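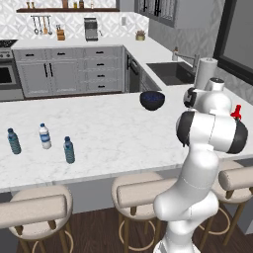
로봇은 왜 가짜 부엌에서 학교를 다닐까?

여러분은 컵을 처음 잡던 날을 기억하나요? 기억 못 해도 괜찮습니다. 엎지른 우유를 닦은 어른은 기억할 테니까요. 사람은 아기 때부터 숟가락을 던지고, 컵을 넘어뜨리고, 엄한 데에 손을 넣어 보면서 물건 다루는 법을 배웁니다. 몇 년이나 걸리는 일이지요.

로봇도 배워야 합니다. 그런데 로봇이 진짜 부엌에서 배우면 조금 곤란해집니다. 접시는 비싸고, 로봇 팔은 그보다 훨씬 더 비싸고, 바닥을 닦을 사람은 금방 지치거든요.

그래서 연구자들은 컴퓨터 안에 부엌을 하나 지었습니다. 이런 것을 '시뮬레이션'이라고 부릅니다. 하얀 대리석 무늬 조리대도 있고, 물병도 있고, 싱크대도 있지만 만질 수 있는 것은 하나도 없습니다. 전부 숫자로 되어 있습니다. 목이 말라도 저 물병은 도움이 안 됩니다.

가짜 부엌에도 법칙이 있다

만화 영화 속 부엌과 시뮬레이션 부엌은 얼핏 비슷해 보입니다. 둘 다 컴퓨터로 그리니까요. 하지만 만화에서는 절벽 밖으로 달려 나간 고양이가 아래를 내려다볼 때까지 떨어지지 않습니다. 시뮬레이션에서 그러면 연구자가 밤을 새워 고쳐야 합니다.

컴퓨터는 아주 짧은 순간마다 계산을 합니다. 병은 얼마나 무거운가? 조리대는 얼마나 미끄러운가? 로봇이 병의 윗부분을 밀면 병은 옆으로 밀려날까, 아니면 넘어질까? 이런 규칙을 모아서 계산해 주는 프로그램을 '물리 엔진'이라고 합니다. 엔진이라고 해서 부릉부릉 소리가 나지는 않습니다. 대신 컴퓨터의 선풍기가 꽤 시끄럽게 돕니다.

플랄타(Flalta) 연구 팀의 숙제

플랄타는 로봇에게 부엌일을 가르치는 연구 프로젝트의 이름입니다. 연구 팀은 히리스데일(Hirisdale)이라는 동네의 낡은 건물 2층에 있습니다. 이 팀을 이끄는 레안드로 이글레시아스 씨는 간단한 질문 하나로 연구를 시작했습니다.

"부엌 하나를 완벽하게 외운 로봇과, 여러 부엌을 대충 구경한 로봇 중에서 누가 낯선 부엌에서 일을 더 잘할까?"

시험 과제는 조리대에 놓인 병 하나를 집어서 정해진 자리로 옮기는 것이었습니다. 여러분이라면 하품을 하면서도 할 수 있는 일입니다. 로봇에게는 그렇지 않습니다. 로봇은 먼저 카메라로 들어온 색깔 점들 속에서 병을 찾아야 합니다. 그다음 팔의 관절을 하나하나 얼마나 구부릴지 정해야 합니다. 옆에 있는 그릇을 치면 안 되고, 병을 너무 세게 쥐어도 안 됩니다. 너무 살살 쥐면 어떻게 되는지는 여러분도 잘 알 것입니다.

똑같은 로봇, 다른 학교

연구 팀은 똑같은 학습 프로그램을 두 개 준비했습니다. 이름은 '집순이'와 '떠돌이'라고 붙였습니다. 논문에는 A와 B라고 적었지만, 연구실에서는 아무도 그렇게 부르지 않습니다.

집순이는 가짜 부엌 딱 한 곳에서만 연습했습니다. 병도 늘 비슷한 자리에 있었고, 빛도 늘 같은 쪽에서 들어왔습니다. 연습 횟수는 1592번이었습니다.

떠돌이도 1592번 연습했습니다. 다만 연습할 때마다 부엌이 조금씩 바뀌었습니다. 조리대 색이 달라지고, 병의 자리가 달라지고, 어떤 날은 저녁처럼 어두웠습니다. 그렇게 만든 부엌이 모두 157가지입니다. 이렇게 환경을 제멋대로 바꿔 가며 가르치는 방법을 '도메인 무작위화'라고 합니다. 어려운 말이지만 뜻은 '이것저것 마구 바꾸기'입니다. 과학자들은 가끔 쉬운 말을 멋있게 입혀서 내보냅니다.

연습하는 동안에는 집순이가 훨씬 잘했습니다. 금세 병을 척척 옮겼습니다. 떠돌이는 한참 동안 엉뚱한 곳을 더듬었습니다. 어느 날 아침에 기록을 열어 보니, 밤새 싱크대 수도꼭지를 병이라고 믿고 쥐려 한 적도 있었습니다. 몹시 끈기 있게요.

시험 날

시험은 둘 다 처음 보는 부엌에서 치렀습니다. 이 부엌도 컴퓨터 안에 있습니다. 푸른포트가 아니라 펀포트(Furnport)라고 읽는 회사가 가구 모양 데이터를 만들어 주었는데, 히리스데일의 연구원 절반은 아직도 이름을 틀리게 읽습니다.

집순이와 떠돌이는 각각 867번씩 시험을 보았습니다. 집순이가 성공한 횟수는 102번입니다. 연습 때 으스대던 것을 생각하면 조금 민망한 점수입니다. 떠돌이는 그보다 훨씬 많이 성공했고, 틀릴 때도 대개 병 바로 옆까지는 갔습니다.

왜 그랬을까요? 연구 팀은 집순이의 기록을 하나씩 돌려 보았습니다. 집순이는 '병'을 배운 것이 아니었습니다. '조리대 왼쪽, 이만큼 떨어진 곳'을 외웠던 것입니다. 병이 다른 자리에 있으면 집순이는 아무것도 없는 공중을 정성껏 쥐고, 그 공기를 조심조심 옮긴 다음, 살며시 내려놓았습니다. 동작만 보면 만점이었습니다.

문제집의 답을 번호로 외운 적이 있는 사람은 집순이를 너무 놀리지 마세요. 이런 일을 '과적합'이라고 부릅니다. 연습 문제에 지나치게 딱 맞춰 버려서 새 문제를 못 푸는 상태입니다.

그럼 진짜 부엌에서는?

여기가 어려운 부분입니다. 컴퓨터 속 병과 진짜 병은 똑같지 않습니다. 진짜 병은 손에 쥐면 찌그러지고, 안의 물이 출렁거리고, 겉에 물방울이 맺혀 미끄럽기도 합니다. 진짜 로봇 팔도 명령보다 아주 조금 늦게 움직입니다. 가짜 세계와 진짜 세계 사이의 이런 차이를 연구자들은 '현실 격차'라고 부릅니다.

플랄타 팀은 이제 떠돌이를 진짜 로봇 팔에 옮겨 볼 준비를 하고 있습니다. 사볼라이넨(Savolainen)이라는 작업장에 연습용 조리대를 놓기로 했고, 첫 시험은 10월에 시작합니다. 물병에는 처음에는 물을 넣지 않을 예정입니다. 이글레시아스 씨는 떠돌이를 믿는다고 말했지만, 걸레도 한 묶음 주문했습니다.

집에서 해 보는 실험

로봇이 없어도 할 수 있습니다. 친구 한 명과 빈 플라스틱병 하나만 있으면 됩니다.

먼저 식탁 위에 병을 놓고 자리를 잘 봐 두세요. 눈을 감고 손을 뻗어 병을 잡습니다. 같은 자리에서 여러 번 연습하면 꽤 잘하게 됩니다.

이제 눈을 감은 채로 친구에게 병을 조금 옮겨 달라고 하세요. 더듬지 말고, 아까 연습한 그대로 손을 뻗어 보세요. 지금 여러분은 집순이입니다.

다음에는 눈을 뜨고 해 보세요. 친구가 병을 어디로 옮겨도 손이 알아서 따라갈 것입니다. 여러분의 눈과 손은 수많은 식탁과 수많은 컵으로 이미 오래 연습했으니까요.

낱말 주머니

시뮬레이션: 진짜 세계의 규칙을 흉내 내어 컴퓨터로 계산해 보는 것.

물리 엔진: 물건이 어떻게 떨어지고 부딪치고 미끄러지는지 계산하는 프로그램.

도메인 무작위화: 연습 환경을 이리저리 바꿔서 낯선 곳에서도 잘하게 만드는 방법.

과적합: 연습한 것에만 너무 딱 맞춰져서 새로운 것을 만나면 쩔쩔매는 상태.

현실 격차: 컴퓨터 속 세계와 진짜 세계가 서로 다른 정도. 걸레가 필요한 까닭.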